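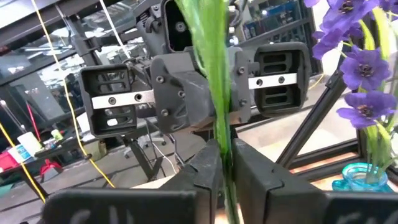

## Visit to the Galunell artificial flower fair

We went to Brarkmont in January to see the fair of artificial flowers. The ticket was 8 dollars, and the bus from the station took 19 minutes. I liked the hall with the long stems most – you can touch everything there and ask for the price. The coffee was weak, but the soup was good. 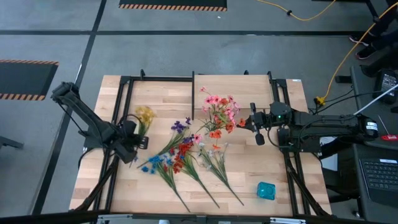
*Du Plessis*

Yellow flowers are popular for shop windows this year, a seller at the Vunetti stand told me. Orange and pink go more to restaurants. I bought six stems for our hallway. The fair closes at five, so please come before lunch if you want to see also the ribbon section.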